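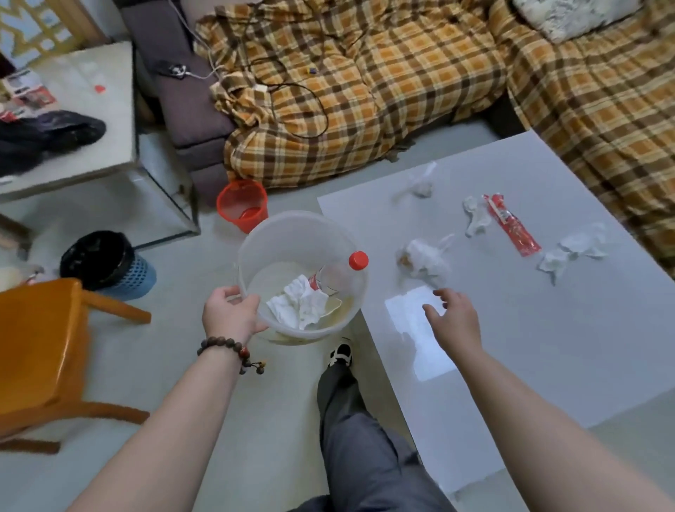 收拾茶几的晚上

三月　作者：Skondov 来的房客

我的母语里没有“茶几”这个词。我们说“小桌子”，或者说“放咖啡的桌子”，两个说法都有点长。学中文的时候，我很喜欢“茶几”，两个字，很干净。可是我家的茶几常常不干净，所以今天我想写一写怎么收拾它。

先说一下我的客厅。我住在 Turdale 小区，客厅是24平方米，对一个从 Skondov 搬来的人来说，已经很大了。客厅里的家具大部分是房东留下的：一张浅灰色的茶几，桌面很亮；一个旁边的小桌，桌面颜色浅，侧面是玻璃的；还有金色和白色的格子屏风。沙发也是房东的，上面铺着橙色、棕色和米色的格子布。开始我觉得这块布跟屏风不太配，想收到柜子里去。后来冬天来了，坐在上面很暖和，我就不再想这件事了。

茶几是怎么变乱的？我认真想过这个问题。晚饭以后大家坐在沙发上，有人剥水果，有人拆零食，有人擦手。每个人都只放一样很小的东西，一张纸巾，或者一个包装袋，心里都想着“等一下再扔”。这个“等一下”是我学中文以来听得最多的词之一，我自己现在也说得很自然。等到大家站起来的时候，桌上就有了揉成一团的纸巾、空的塑料袋、长长的红色包装纸，还有装着一点剩菜的袋子。

以前我收拾的方法很笨。我拿起一张纸巾，走到垃圾桶，回来，再拿起一个袋子，再走过去。客厅虽然不算很大，走来走去也很烦。有时候走到一半，看见地上有别的东西，就去管别的东西了，茶几还是原来的样子。

现在我用一个白色的塑料桶，半透明的，很轻。一只手抓着桶边，另一只手在桌上拿东西，拿一样，放一样。人站在茶几旁边不用走，桶跟着人走。这个方法没有什么了不起，可是我用了以后，收拾的时间短了很多。通常七分钟就可以看见整张桌面，包括桌面上灯的倒影。我很喜欢看见那个亮亮的倒影，看见它，我就觉得今天可以结束了。

关于这个桶，我有几点小小的经验。

桶底会脏。瓶子里剩的饮料、水果的汁，都会流下去，时间长了，底上就有一层发黄的东西。我每次倒完以后，加200毫升左右的热水，再放一点小苏打，晃一晃，倒掉。如果很懒，放着不管，第二天会有味道。我有过这样的早晨，不想再有了。

带盖子的塑料瓶最好先倒空，然后再放进桶里。瓶子很占地方，常常斜着站在里面，后面来的纸巾就只好堆在它上面。在 Hekgate 租房子的时候，楼下有专门放瓶子的箱子，我养成了把瓶子单独拿出来的习惯。所以桶里的东西我最后还要分一次：瓶子一边，剩菜一边，纸巾和包装纸一边。分的时候手会脏，我建议先把手上的饰品摘下来。我自己有一串木头珠子，有一次沾到了菜汤，洗了以后颜色变得深浅不一，我有点难过。

装剩菜的袋子，应该先打一个结。我知道这句话很像妈妈说的话。可是没有打结的袋子，会在你最放心的时候倒下来。

有朋友问过我，家里已经有垃圾桶，为什么还要再用一个桶。我家沙发前面的地上确实放着一个红色的网状小纸篓，旁边还有一个套了黑色垃圾袋的黑色垃圾桶，下面一圈是蓝色的编织花样。它们都很好，可是它们都站在地上等人。坐在沙发上的人弯一下腰就可以够到红色的纸篓，我试过，真的可以，只是坐着的人一般不愿意弯腰。网状的纸篓还有一个问题，湿的东西不能放，会从洞里漏出来。所以我只让它装干的纸，黑色的那个装别的。白色的桶每天晚上出来工作一会儿，然后回到阳台上去。

茶几收拾完，我一般会擦两遍。第一遍用湿布，第二遍用干布。很亮的桌面有一个缺点，只擦湿的，干了以后会留下一道一道的水印，灯一照就很明显。我在 Gallagher 超市买过一种桌面清洁剂，味道像柠檬糖，擦完桌子以后整个客厅都甜甜的，我不太习惯，用完那一瓶就没有再买。现在用清水，加一滴洗碗的东西，足够了。

然后是小桌。小桌的问题跟茶几不同，茶几上是垃圾，小桌上是“可能还有用的东西”。比如一个塑料袋，也许可以再用一次；一包还没吃完的东西，也许明天要吃。我对这些东西没有办法很快做决定。我给自己定的规则是，塑料袋如果已经皱得很厉害，就扔掉；吃的东西，拿回厨房。这条规则我执行得一般，十次里大概有几次会装作没有看见小桌。

还有充电线。黑色的和白色的线，从扶手一直拖到格子布上，绕在一起，像吃了一半的面条。我买过绑线用的带子，也买过一个装线的盒子，盒子现在装的是纽扣。线还是在沙发上，手机没有电的时候，所有的人都知道去哪里找它，这一点也算方便。我只在吸沙发的那天把线收起来，平时就让它们在那里。写到这里我想，也许下个月可以把插座的位置换一下，把线从后面走，这样扶手上就空出来了。

说到吸沙发，格子布要先拿起来抖。请在阳台上抖，请先看一看楼下有没有人晒被子。我们小区的业主群对这件事很严格，我刚来的时候不知道，被提醒过一次，当时我的中文还不够好，看了很久才明白“高空抛物”是什么意思。饼干的碎屑也算，这是我学到的。布抖完以后重新铺，从座位一直垂到前面，两边拉平，靠垫放回角落。我家的沙发扶手是暗紫褐色的，灰尘在上面比较容易看见，顺手擦一下就好。

我算过一次账，在一年里，我为了“整理得更好”买的盒子、架子、篮子，一共花了1154元。里面真正每天用的东西很少，最常用的还是那个塑料桶，它是搬家的时候装杂物用的，一直没有扔。我写这个数字出来有一点不好意思，也是给自己看的，下次逛街的时候可以想起来。

最近有读者留言，想知道我怎么清洗窗帘。我还没有洗，因为我不敢把它拆下来，房东装的挂钩很复杂，我怕装不回去。等我洗了再写。如果你知道那种小小的白色塑料挂钩用中文应该怎么叫，请在下面告诉我，我在店里只会用手比画。

本网站使用 Cookie 改善您的浏览体验。继续浏览即表示您同意。［接受］［了解更多］

订阅邮件，新文章发表时通知我

联系博主 | 版权所有，转载请先留言 | 返回顶部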